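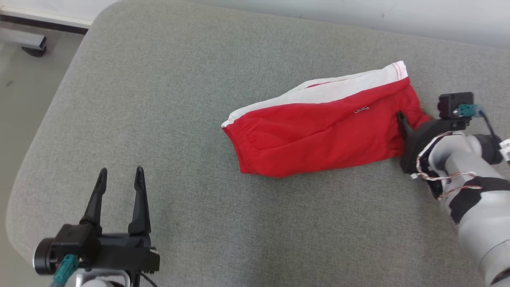 I have been folding sports kit for most of my adult life, first for three brothers and then for two boys of my own, and I still think shorts are the hardest thing in the basket. Shirts have shoulders to line up and towels do as they're told, but shorts have all that elastic at one end and nothing much to hold on to at the other. The red and white pair is a good case. Fold them lengthways and the long part comes out more or less straight, with the white panel running along the top, and then you get to the waistband and it puckers up and sends little creases off into the red, whatever you do with your hands.

My friend Araceli Bautista folds hers into thirds and stands them up in the drawer like books, and very smart they look too. I tried it for most of June. The boys pulled out one pair each morning and the rest fell over (they are not careful boys), so I've gone back to my mother's way: in half lengthways, smooth down the legs, then waistband over to meet the hems. It makes a fat little parcel but it stays put!

The other thing I'd say is to do it on a surface with a bit of grip. I used to fold on the kitchen table at Ullport, which was varnished to within an inch of its life, and everything slithered about. A cloth underneath makes a world of difference, even an old blanket, and you can press the long creases out with the flat of your palm as you go. I never iron shorts. Five minutes of smoothing and they're fit to be seen on any football pitch.

Next I want to have a go at the swimming bag, where I found a sock last night that belongs to none of us.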